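Desk notes: the whiteboard question

Every December the same catalogue comes round the offices, and every December somebody circles the whiteboards. The promise this year is that a decent board will sort out our planning, cut down the meetings and let us bin the paper. I have my doubts. We have bought boards before, and most of them are now behind doors.

So before anyone puts in an order, a few thoughts from the person who does the ordering.

Does it need to go on the wall?

The usual assumption is that a board has to be hung. Hanging means drilling, drilling means a form for the landlord, and the form went unanswered for 15 weeks last time. The Hullow office gave up waiting and laid theirs down on a table. I expected to hate this. I still think it is a daft way to use a big board in a small room, but it does have something going for it. People stand round it and write from more than one side, and you don't get one person with the pen while everyone else looks at their shoes.

The drawbacks are plain enough. A board lying flat becomes a shelf. Mugs go on it, then post, then a coat. Sleeves drag through whatever was written that morning. And you can't read it from the door, so anyone hoping for a glance at the week's jobs has to walk over and lean.

If you do want to try it, use a table with nothing else to do. A white top against a pale wall looks tidy, though a big glossy board in an aluminium frame will take up most of the room you have, and the frame leaves a raised edge that you will catch with your wrist until you learn not to.

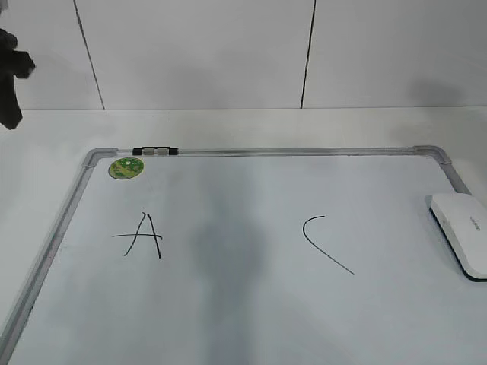

What it costs

The Wenero board is listed at 135 pounds and the Fisex one at 81. The dearer one is said to wipe cleaner for longer. It may well do. I have asked both suppliers what "longer" means and have had a brochure from one and silence from the other, so I am not inclined to pay the difference on trust.

Then there are the extras, which the catalogue treats as part of the fun. Pens, a rubber, a spray, a magnetic tray, a set of coloured dots. Grecu will sell you a starter pack with all of it. Leave out the spray to begin with. A dry cloth does for daily wiping, and a slightly damp one at the end of the week if the pens have started to leave a haze. Buy 4 pens in dark colours and skip the yellow – it can't be read under strip lights by anyone over thirty.

Looking after the surface

Whatever you buy, the shiny face is the part you are paying for. Don't cut paper on it. Don't rest a laptop on it and slide it about. Keep permanent markers in a different drawer, a different room if you can manage it. If one does get used by mistake, write over the mark with an ordinary board pen and wipe while the ink is fresh. That works more often than I would have guessed, and it costs nothing.

Before you ask me for one

Try a roll of lining paper on the same table for a fortnight. If people write on it, and other people read what they wrote, I will happily order a board. If it ends up under the post, we have saved ourselves the money.

Requests for the new year should be with the office by the end of December, with the size of the table written down. Measured, please – last year's guesses were well out.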